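Project report – grasp slip and the stop that didn't stop
Alfie Tindall, Clarham, July 2018

Went with the kitchen task in the end. Arm in simulation picks a can, lifts it, moves it to a target spot on the table. Was meant to be a report on planning but most of the time went on the fault so thats what this is.

1. What went wrong

Run 17. Can picked up fine, then halfway through the move the fingers opened and the arm kept going to the target like nothing happened. Logged as a success. I only noticed because I was watching the viewer at the time. Went back through the old logs and the same thing was in there more than once, all marked success.

Second problem is worse. Hit stop in the Romico panel and the arm carried on to the end of the trajectory. On a real one that is a safety issue, not a bug to fix later.

2. Looking for it

First guess was friction on the can. Turned it up, no change. Second guess was the gripper force limit, also no. Spent most of a week on those two, should have read the log properly first.

Actual cause – the gripper command times out after 300 steps if it isn't resent. My controller sends it once at the grasp. Short moves finish before the timeout so they look ok. Run 17 had a longer path and the can dropped.

Stop button: it clears the queue but the current trajectory is already handed over as one block. Nothing checks for a stop untill the block ends.

3. Fixes

Resend the close command every 2 steps while holding. Ugly but works.

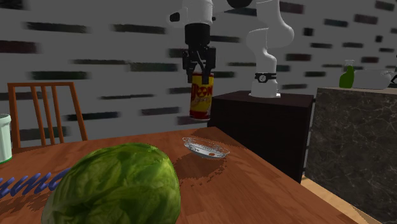 Success check now looks at can height and finger gap during the whole move, before it only looked at where the wrist ended up. Reran the Pickering set with the new check, 651 runs, no early opening in any of them. Still some missed grasps but those get logged as misses now.

For the stop I split the trajectory into short pieces and check the flag between each. Arm halts at the end of the piece it's on. Not instant. Would not put this on the Sterside arm as it is, needs a proper hardware stop that doesn't go through my code at all.

4. Still to do

- stop test with the arm at full speed
- heavier can
- take the old success numbers out of the April draft, they're wrong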